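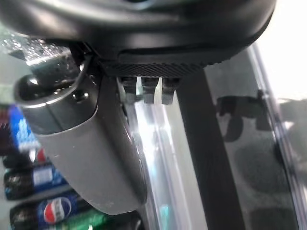 Gripper finger and housing, seen close up

Minutes of the Book and Faith Circle, Brurbridge Reading Room
October meeting, started at 7.30 in the evening

1. Previous minutes
The minutes of the last meeting were accepted with one correction: the hymn collection belongs to the Arain parish library and must be returned there, not to the main library.

2. Book of the month
The members discussed the history of church councils chosen in the summer. Most found the first 54 pages heavy, as the writer supposes that the reader already knows the old disputes. The chapters on how bishops travelled to the councils were liked very much. One member found the writer unfair to the eastern churches and read a passage aloud to show it. Another answered that the notes at the end of the book give a better balance. It was not agreed, and the meeting went on to the next item.
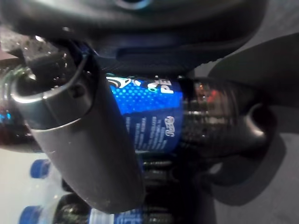
3. Purchase of books
Wedico has offered us four copies of the next title, a short life of a country abbess, for 79 pounds in total. The meeting approved the purchase. Members who want to keep their copy should pay for it before Sunday. The larger atlas of pilgrim roads was not approved, because it costs 100 pounds and few people would borrow it.

4. Visit to Ukovura chapel
The chapel has answered our letter and will receive us in the afternoon. We are asked to bring our own tea. The wall inscriptions are in Latin and a translation will be prepared in advance. It is still open who will write to the bus company.

5. Other matters
The lamp near the religion shelves should be repaired. Two novels were put by mistake in the theology section and have been moved.

Next meeting: same room, same hour. Please read up to the end of chapter 4.

The meeting closed at 9.10.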